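Recording Gear and Peg Board Demonstrations by Remote Control

Applies to: two-arm setups with fingered hands, Kusstead recorder
Last updated May 16, 2023
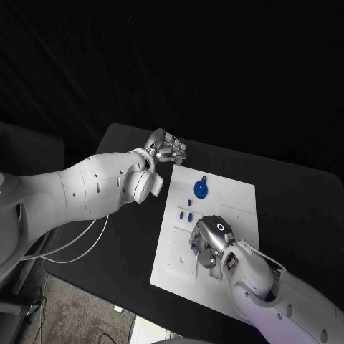

Right hand down on the lower part of the board, left hand raised over the upper-left corner. The blue gear and three blue pegs are on the board.

This page covers recording demonstrations of the gear and peg board task with the Britow control gloves. It assumes the arms are powered, homed and calibrated. If they are not, go through the startup page first and come back.

What you need

A two-arm robot with hands mounted and tested
The white task board with its blue parts
A black tabletop or a black cloth large enough to run past the board on every side
Britow gloves, charged
A second person at the stop button

Setting up the board

Place the board on the table at a slight angle. Both hands should be able to reach every feature without an elbow going straight. Check this by driving each hand slowly to all four corners before you record anything. If an arm slows down or shakes near a far corner, pull the board closer.

Keep the background dark and plain. Folds in a backdrop cloth are fine. White paper, tools and spare parts on the table are not, and should be cleared before the first take.

Look at the cables as well. Any cable hanging from an arm needs enough slack for the full reach, but it must not drag over the board. Run floor cables where the operator won't step on them.

Recording a take

1. Put on the gloves and hold both hands open until the recorder shows a steady signal.

2. Bring both robot hands above the board. Stop there for 3 seconds. The software uses this pause to mark the start of the take.

3. Pick the working hand. Park the other one above the board with the fingers loosely curled. A parked hand should stay still, so rest your own elbow on the chair arm if you have one.

4. Lower the working hand from above. Close the fingers around the part slowly. Most failed takes come from closing too fast and tipping a peg over.

5. Lift the part clear of the board before moving sideways. Dragging it will catch on the slots.

6. Place the part, open the fingers fully, and go straight up.

7. Hold for another 3 seconds and press the pedal to end the take.

Do the pegs before the gear in your first session. The gear lies flat and is harder to get fingers under. Use the small tab on its edge.

How many takes

We ask new operators for 70 clean takes before their data goes into the training set. A full set for one board layout is 600. Our current Dastatley collection holds 2954 takes across all layouts, and we plan to add more in October.

Change the starting positions between takes. Move the pegs, turn the gear, and shift the board a little. A model trained on a single layout will fail when the board is moved.

Keeping and throwing out takes

Keep a take if the hand missed once and recovered. Those are useful. Throw it out if the part left the table, the stop button was pressed, or a person reached in to help.

Mark each take in Baptiste right after recording it. Takes left unmarked at the end of the day are deleted when the drive is cleared.

Next page: Replaying a take on the robot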